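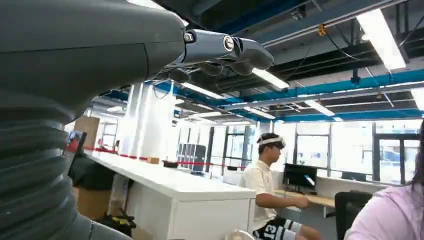

川口オフィス 総務・備品チーム（投稿：天野ひなた）

備品棚の整理が木曜でひと区切りついたので、やったことをつなげて書いておきます。他の拠点の総務の人向けです。長いです。

きっかけは文具の二重発注。黒ボールペンの在庫が300本ありました。1年では使い切れません。発注担当が平野さんと私の二人いて、お互いの発注を見ていませんでした。

最初に決めたのは、発注の窓口を一つにすること。今は平野さんが受けて、私は棚の補充だけをしています。急ぎのときも直接頼まないで、共有の依頼表に書いてもらいます。

依頼表は列を減らしました。品名、数、使う部署、ほしい日。前は用途と予算コードも書く欄があったけれど、ほとんど空欄のままだったので消しました。予算コードは月末に平野さんがまとめて入れています。

次に棚。品目が多すぎたので、付せんは2サイズ、クリアファイルは透明だけ、封筒は長3と角2だけにしました。色つきのファイルがほしいという声は営業から出ました。部署の予算で買ってもらっています。

残す品目は40。一覧を印刷して棚の横に貼ってあります。一覧にないものは取り寄せになり、届くまで5営業日みてください。

棚のラベルは作り直しました。前のラベルは品番だけで、探す側には読めない。今は品名を大きく、品番を下に小さく入れています。テープは18ミリ幅。12ミリだと離れたところから見えませんでした。

補充の合図はカード式です。残りが少なくなる位置にカードを挟んでおいて、カードが出てきたら棚の端の箱に入れてもらう。箱は毎朝9時に私が見ます。

カードの位置は一回で決まりませんでした。コピー用紙は残り2箱で挟んだら足りなくなって、今は4箱。逆に電池は多すぎたので減らしました。4月は書類が増えるので、また変えると思います。

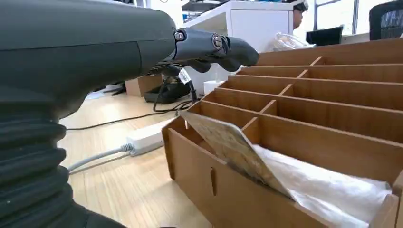

カードを箱に入れ忘れる人はいます。机の引き出しから3枚出てきたこともあります。カードを黄色の厚紙に変えたら減りました。白だと紙に紛れます。

八木さんから「アプリで管理しないのか」と聞かれました。試用版を一つ入れてみて、やめました。ペン1本取るのに電話を出してログインする人はいませんでした。高い備品（モニター、ヘッドセット）は今までどおり貸出台帳です。

余ったペンは、荒井さんが研修の配布用に引き取ってくれました。残りは会議室に5本ずつ置いています。会議室のペンは前はよくなくなっていたのに、置く数を決めたら補充が楽になりました。

ホワイトボードのマーカーは別扱いにしています。書けなくなったものをトレーに戻す人が多いので、書けないマーカーは捨ててください、と各部屋に貼りました。捨てていいと書くまで、みんな遠慮していたようです。

棚卸しは月1回、15分で終わります。数えるのは40品目のうちカードのない高めのものだけ。トナー、ラベルテープ、電池。ほかは見た目で判断しています。

まだ片づいていないのは名刺用の箱と、古いプリンターのトナー。トナーは本体がもうないので、業者に引き取りを問い合わせています。返事が来たらここに追記します。

一覧表とカードのひな型は総務の共有フォルダに入れました。品名を書き換えればそのまま使えます。カードは名刺サイズで印刷してください。質問は平野さんか私まで。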